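Two arms, three buttons and a lot of biscuits at the Hulme robot club

I went along to the January open session at the Hulme robot club expecting to stay half an hour, and ended up being chased out with everyone else at closing time. There are 17 of them on the books now, mostly sixth-formers, and this term they've moved on from line-following buggies to a proper two-armed setup, which they've named Flerum (I asked why and got four different answers).

The project is a button game. Teams write a program, the arms carry it out, and points go to whoever gets through the most rounds without a fault. It sounds easy until you watch someone try to explain "a bit to the left" to a machine!

Liliana Testa, who runs the sessions, told me the group has logged 251 practice rounds so far. Mirko Bortolotti and Tülin Yazıcı hold the club record with 27 clean ones in a row, and they are not shy about mentioning it. Lucrezia Lo Presti only joined in the autumn and has already rewritten most of the code for the second arm, because she thought the old version was too slow – I had a look at it and understood perhaps one line.

My favourite bit was the setting up. The green, red and yellow buttons sit in a blue tray, and there was a long and quite heated debate over whether the tray should be shifted by a finger's width. (It was. Then it was moved back.)

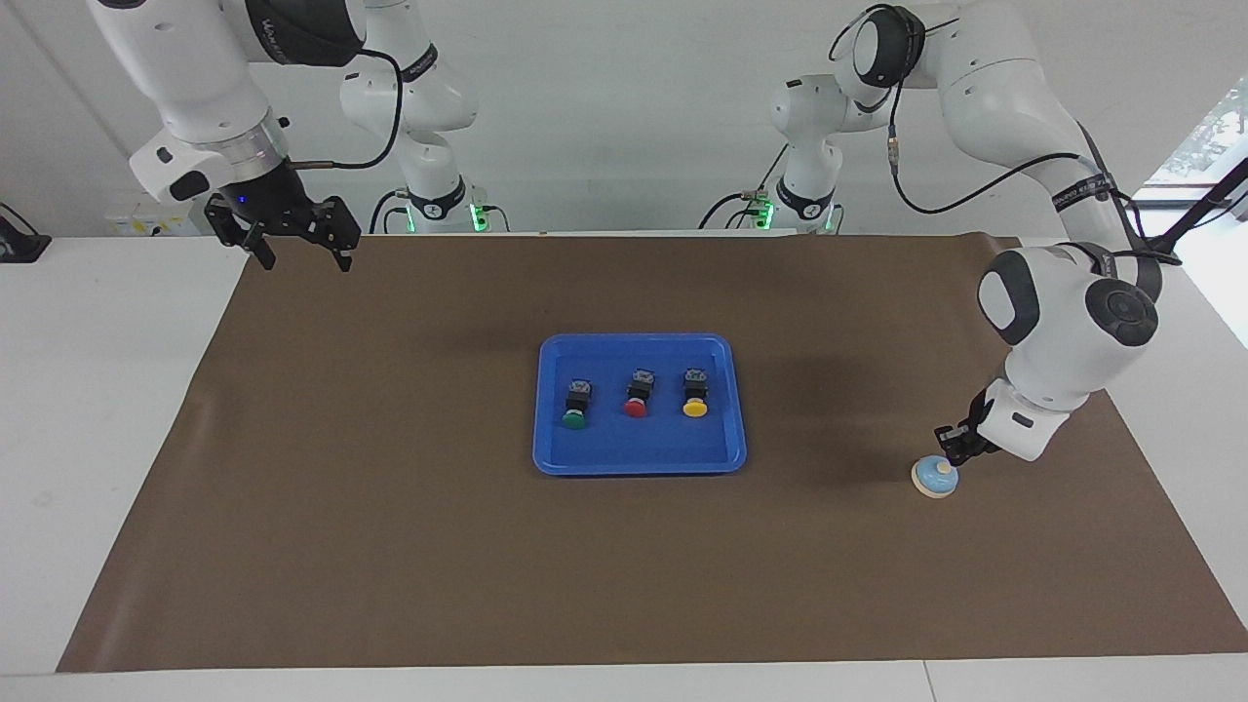
Flerum's two arms at the button tray during the club's open session.

Next up is the Fandon Cup, where 54 teams have entered and the Hulme lot are in the second heat. Graziella Amato is sorting out the minibus, so if you're a parent and haven't sent your form back, she'd like it by the end of the month please. New members are welcome from Year 10 up, and you don't need to have done any coding before.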